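Keeping Rain Out of the Workshop

Water standing against an outside wall reaches tool storage sooner than most people expect. Start with the gutters. Clear the outlets by November and check that the downspouts discharge at least 2 yards from the wall.

Plants along the base of a wall slow drying – broad-leaved ones most of all. Trim until air can move behind them.

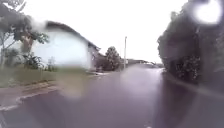
Skitix Home Notes, Issue 513, p. 80

A pale wall with leafy growth along its base should be inspected after every long rain. Look for green staining and soft paint in the lowest courses. Brush off, let dry, then recoat.

Indoors, keep steel off the floor. Drolloletti drawer liners hold moisture and should be lifted out and aired. Wipe saw tables and plane soles with paste wax. Store sandpaper flat in a lidded box – damp sheets curl and shed grit.

Run a dehumidifier with the door shut and empty the tank at 7 a.m. and again at night. A hose to a floor drain saves the second trip.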